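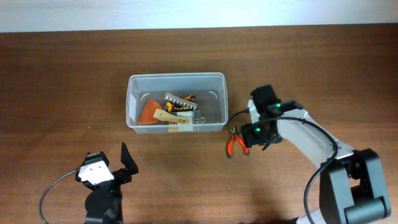 How much can you really automate on a home bench with hobby servos?
Quite a lot, as long as the jobs are small and dull and you're not in a hurry.

Right, hello, say hello, wait for the people at the back to sit down. Phones off etc.

Start with why. I share a workshop at Grarnano and I'm the one who leaves tools everywhere, so my project (I call it Anatholm, don't ask yet, there's a bit on the name later if we've time) is two arms that tidy up after me. Small things, one at a time, into a clear plastic box. Screwdrivers are easy. Pliers are horrible! The handles spread, the weight's all at one end, and if you grab them too near the pivot they swing.

Budget next. I'd put by 100 pounds for servos and spent nearly all of it on the first arm. Mention the cheap ones that stripped their gears in December. Pause for sympathy.

Then cables. I lost two evenings to a cable that was a bit too short, so every time the wrist turned it tugged the plug out and the gripper went limp. Leave more slack than looks sensible and let it loop.

Clear plastic – spend a good minute on this, people always ask. My camera code loves the bright handles and hopelessly misses anything see-through, and a clear bit inside a clear box might as well not be there. Espinoza (the vision code, version 10 now) still guesses. I'm trying a sheet of dark paper under the box.

Numbers slide: 691 tries logged so far. Skip the graph if we're past 30 minutes.

If the demo works, let it run and keep quiet. If it doesn't, go straight to questions and put the kettle on.

Related talks
Condero: a plotter from old printer parts
Soldering for the impatient
Which servo for which joint?

Contact the workshop | Copyright Grarnano Shared Workshop | Back to top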